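Fermeture provisoire, vraiment ?

Depuis la mi-août, la piscine municipale de mon quartier est fermée. Une feuille A4 scotchée à l'intérieur de la porte vitrée parle de « mesure sanitaire de précaution » et remercie les usagers de leur compréhension. J'aimerais bien comprendre, justement. La feuille ne dit ni quelle mesure, ni quelle précaution, ni jusqu'à quand.

J'y nage depuis neuf ans, le matin à 7 heures, dans le couloir du fond. Je ne suis pas très rapide et je ne prétends pas parler au nom de qui que ce soit. Mais quand un service public ferme en plein mois d'août, j'attends un peu plus que trois lignes en Arial.

J'ai donc téléphoné. Le standard de la mairie m'a renvoyé vers le service des sports, qui m'a renvoyé vers l'exploitant, la société Kelance. Chez Kelance, une dame très polie m'a lu au téléphone la feuille A4. Je lui ai dit que je l'avais déjà lue. Elle m'a proposé de m'inscrire à la lettre d'information.

Entre-temps, plusieurs versions circulent. Valentyna Chornovol, qui nage dans le même couloir que moi, a entendu parler d'une analyse d'eau non conforme. Son voisin de palier tient pour une panne de chaudière. Sur le groupe du quartier, quelqu'un jure que c'est la légionelle dans les douches – sans la moindre source, évidemment, et avec 45 commentaires en dessous pour dire qu'on s'en doutait. Moi, je ne me doutais de rien. Je voudrais voir les relevés.

Les résultats du contrôle sanitaire d'une piscine publique doivent être affichés, à un endroit où les baigneurs peuvent les lire. Le dernier que j'ai vu dans le hall, à côté du distributeur de bonnets, était bon sur toute la ligne. S'il y en a eu un mauvais ensuite, il suffirait de le coller à côté de la feuille A4. Il reste de la place sur la porte.

Je veux bien croire à la prudence. Si l'eau est douteuse, on ferme, et je serai le premier à rentrer chez moi avec mon sac. Seulement j'ai de la mémoire. Il y a quelques années, le petit bassin avait fermé « pour douze jours maximum » à cause d'un joint. Il a rouvert au printemps suivant. Et le city-stade de la rue d'à côté, fermé lui aussi à titre provisoire, a toujours ses barrières.

Ce qui m'agace aussi, c'est l'abonnement. J'ai payé 174 euros pour l'année, et le prélèvement ne connaît pas de mesure de précaution. Danylo Lytvynenko a demandé une prolongation au guichet avant la fermeture du hall ; on lui a répondu que la question serait « étudiée ». Il a demandé par qui. On ne savait pas. Il a depuis envoyé un courrier recommandé, je lui laisse le soin de raconter la suite s'il y en a une.

On nous suggère de nous reporter sur la piscine de la commune voisine. Très bien. Elle ouvre au public à 12 heures, il faut deux bus pour y aller, et les lignes d'eau y sont réservées aux clubs une bonne partie de l'après-midi. J'ai essayé une fois. J'ai nagé derrière un monsieur en palmes qui faisait demi-tour au milieu du bassin, puis j'ai attendu le bus plus longtemps que je n'avais nagé.

J'ai écrit à l'adjoint aux sports pour lui poser trois questions simples : la date du dernier contrôle, son résultat, la date de réouverture envisagée. J'ai reçu un accusé de réception automatique m'assurant que ma demande avait bien été prise en compte. On verra. Si une réponse arrive, je la publierai ici en entier, même si elle me donne tort. En attendant je vais marcher le long du canal, ce qui ne remplace rien du tout, et je passe devant la porte vitrée au retour. La feuille commence à gondoler.

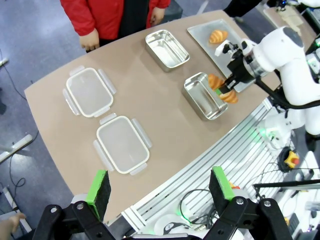

Si vous avez eu plus de chance que moi avec le service des sports, les commentaires sont ouverts. Je préfère un document à une rumeur, même une photo floue d'un relevé.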